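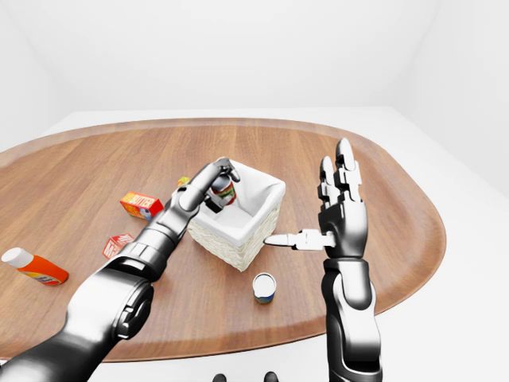
Page 2 of 2

How to Read a Pole Barn Quote Before You Sign It
13th November | By the Akande Building Desk

Most pole barn quotes look complete. Few are. A price per square foot tells you very little, so put the calculator away and start with the paperwork.

1. Find the loads. The quote should state snow load and wind speed as numbers. "Built to code" is a sales phrase. Ask which code and which county, and get the answer in writing.

2. Check post spacing and depth. One Melex bid we read last July gave the spacing on the drawing and a different one in the text. The salesman said the drawing was right. Maybe it was. Have them fix the text.

3. Look for site prep. It is often left out, or buried under "by owner." Grading, gravel and hauling off spoil all cost money, and a low bid can stop looking low once you add them.

4. Read the warranty, all of it. Brurketti advertises 50 years on its steel panels. Fine, but find out what is covered. Paint fade, rust at cut edges and labor are usually separate questions.

5. Question every allowance. If doors are listed at $1146, ask which door that buys. Rorard's sheet names a model number, and you should expect that much from any bidder.

6. Hold back the last payment until the punch list is done. A builder who wants everything before the trim is on should explain why, and I have yet to hear a good explanation.

Get a second bid on the same drawings. Bids on different drawings can't be compared, whatever the salesman tells you.

89 shares | 2 comments

Contact | Copyright Akande | Back to top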